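Lid Task Fault Report, Group 4 (Lirer arm)
Jelle Declercq, Pui-shan Lo, Dong-geon Bang. Supervisor: Detlef Meinecke 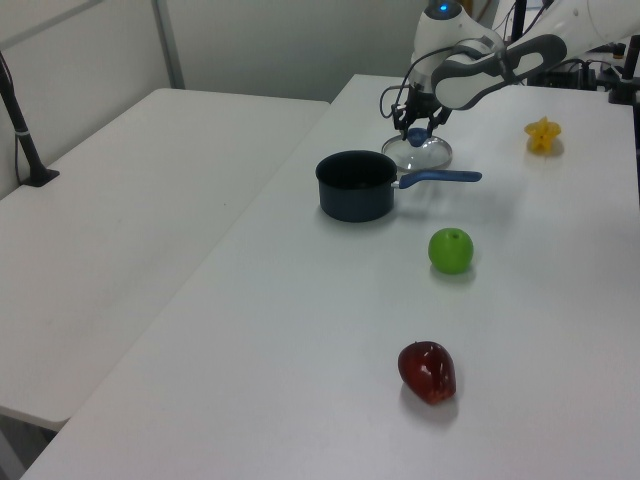

1. What went wrong

Short version. In November the arm dropped the glass lid during an unattended repeat run, then carried on with the program as if it was still holding it. Lid landed on its rim, rolled off the table and broke on the floor. No injuries. Pui-shan was at the other bench, Jelle was in the corridor getting the log sheets, which he should not have been (see section 5).

Second lid bought the next day, same size, same type of knob.

2. The task

Take the lid off the saucepan by the knob, put it down behind the pan, pick up a piece of fruit, put the fruit in the pan, lid back on. Sounds easy. The knob is round and smooth and the fingers are flat, so contact is two small patches and thats it. Any tilt in the lid turns the knob a bit between the fingers.

We knew about the tilt from the first tests and wrote it off as cosmetic. That was the mistake really, everything else follows from it.

3. Timeline of the fault run

Run started after lunch, 14:10 by the log. Planned 23 cycles.
Cycles 1 to 7 fine. Some tilt, lid seated okay.
Cycle 8, lid lifted, tilt larger than before. Arm started the sideways move. Lid gone from the gripper partway across.
Gripper closed fully. Program did not check this.
Arm continued to the put-down pose, opened, went for the fruit, all normal speed.
Pui-shan heard the glass and hit the stop. Arm stopped straight away, so at least that part works.

We left everything where it was and called Detlef before sweeping up. Glass had gone under both tables. Nearly an hour to clear it, including the gaps under the table feet.

4. Cause

Three things were checked.

4.1 Grip force. Set to 20 N in the config. Fine for the fruit, low for a glass knob. The value was left over from the fruit tests, Dong-geon found it in the old file. No one had changed it when the lid was added to the task.

4.2 No grasp check. The gripper reports its finger width all the time, and when the lid fell the width went to zero. The log shows this clearly. The program reads the width once, right after closing, and never again. So it thought it had a lid.

4.3 Finger pads. The Nastura pads were worn smooth in the middle. Gunther Görtz in the workshop says they are meant to be swapped after 2,000 closes. We had no count of closes, so cant say if we were over. Probably we were.

Our view is that 4.1 and 4.3 together caused the slip and 4.2 turned a slip into a hazard. Could not seperate 4.1 and 4.3 properly as the old pads tore when we took them off. Should have tested them first.

Also looked at: the cables at the wrist, in case they were pulling on the gripper during the sideways move. Moved the wrist by hand through the whole path, no snagging. Ruled out.

5. Safety

The risk assessment (Hamel template) says one person within reach of the stop button during any run. It did not happen, Pui-shan was close enough by luck. It also lists "pan, fruit" under objects and does not mention glass at all. The lid was added in week two and the form was not redone.

Changes made:
New risk form, glass listed, eye protection on for all lid runs.
Named person on the stop, written on the sheet before start. Leaves = run stops.
Low barrier strip clipped on the table edges for unattended repeats. Detlef's idea.
Height of the lid move lowered so a drop is a short one.

6. Fixes to the program

Width is now read all through the carry. If it falls below the knob width the arm stops where it is and waits for a person. It does not try to recover, we discussed that and decided against for now.

Grip force is set per object and not globally. If an object has no force value the program refuses to start. Annoying, but good.

Speed of the sideways move halved.

Tested the drop check with a plastic lid from the Sitton box, pulling it out of the fingers by hand mid-move. Arm stopped each time. Glass lid repeats with the new pads still to be finished, results go in the final report.

7. Still open

Tilt is still there. Gripping the knob lower down might help but the fingers get close to the glass. Shaped pads would be better, Gunther can print a pair if we send him a drawing. Jelle to do.

Counter for gripper closes, not written yet.

Log clock and the lab PC clock dont agree, so the times in section 3 are from the log only.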